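Flerkville Robotics Club
Two-Arm Station Guide
Section 4: Setting up the package sorting task
Revised 04/06/2021

Read Section 3 (power and emergency stop) before you start. Two members must be present whenever the arms are on. One runs the software and the other keeps a hand near the stop button.

What you need

The station laptop with Penik installed
The teal-green bin
Soft plastic packages from the supply shelf
A dry cloth
The club log book

4.1 Preparing the table

1. Press the emergency stop and check that the light on the control box is red.
2. Wipe the tabletop with the dry cloth. Do not use spray cleaner.
3. Set the bin at the far side of the table, with its low front rim facing you.
4. Lay the packages between you and the bin. Let some of them overlap. The task is meant to include packages that rest on each other.
5. Check that no cable hangs lower than the top of the bin.

Note: Small scratches in the tabletop do not affect the task. Report any that catch a fingernail.

4.2 Starting the arms

1. Clear your hands and sleeves from the table.
2. Release the emergency stop.
3. Open Penik and choose the Obi profile. The Jallden profile is for the single-arm station and has the wrong reach limits.
4. Select Home. Both arms rise and stop above the table.
5. Open and close each gripper once from the screen. If one sticks, press the stop and go to Section 7.

Caution: The arms can start moving as soon as you select Home. Do not reach in to straighten a package. Press the stop first.

4.3 Setting the grip

1. Set grip force to 400 for both arms.
2. Set the wait time to 2000 milliseconds. This is the pause between closing the fingers and lifting.
3. Run one pick with the left arm and one with the right.
4. If a package slips, raise the force in small steps. Do not go over 715 - the film can tear above that setting.

Note: Shiny film reflects the ceiling lights, and the software may miss an edge. Turn the package a little and try again before you change any settings.

4.4 Running a round

1. Select Start and call out "arms live" so the rest of the room hears it.
2. Let the round finish. If an arm stops partway, wait for the message on the screen.
3. Press the emergency stop before you take anything out of the bin.
4. Write the force setting, the number of misses and your initials in the log book.

Students preparing for the December meet should lay the packages out again by hand before each round. Leave the last layout on the table for the next team unless the log book says otherwise.

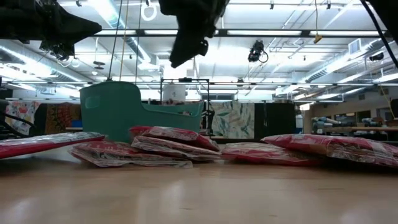
Torn packages go in the box under the laptop desk. Shutdown steps are in Section 5.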